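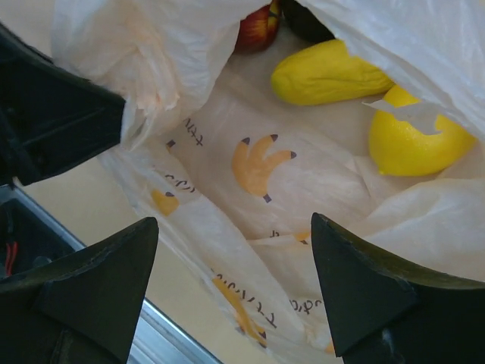 Leilani Begay was of the opinion that anybody could find 20 minutes for a walk, and that the only trick was to put your shoes on before you had a chance to think it over. She had told Martin so on the phone on Sunday, and again on Monday, and by Wednesday he had run out of ways to change the subject.

So there he was at a quarter to six in the morning, sitting on the bottom stair in his good socks, tying a pair of sneakers he'd last worn to paint the garage. The house was dark except for the little light over the stove. He thought about coffee. He thought about the Doucet account, which was due at noon and which he had promised to look over before anyone else got in. Then he remembered what she'd said about thinking, and he got up and went out.

It was colder than he expected, and quieter too. He walked down Grisberg Street past the dentist's and the shuttered bakery, swinging his arms a little because he had once read that you should, and then not swinging them because a man was coming the other way with a dog. They nodded to each other like old members of some club. Martin felt so pleased about that nod that he went a whole block farther than he had planned, all the way to the foot of the Sosavham steps.

Now, the Sosavham steps go up the hill to the water tower, and there are 121 of them. He knew this because the number was painted on a board at the bottom, along with a cheerful sun somebody's class had done years ago. When he and Leilani were kids they used to race up, and she always won, and she always waited for him at the top with her hands on her hips and not one bit out of breath.

He made it to the first landing and had to hold on to the rail. His heart was going like a washing machine with a boot in it. A young woman in a yellow jacket came trotting down and asked if he was all right, and he said oh yes, just enjoying the view – of which there wasn't any yet, the sky being still the color of a slate.

But he went on to the second landing, slowly, and sat down there on the cold stone with his knees complaining. The streetlights went off below him, one row and then the next. He could see his own roof, and the kitchen window with the stove light in it, looking like a house where someone nice might live.

He took out his phone and called her.

"You're outside," she said. "I can hear birds."

"I'm on the steps."

"How far up?"

He looked over his shoulder at all the ones that were left.

"Save me a spot," he said, and heard her start to laugh.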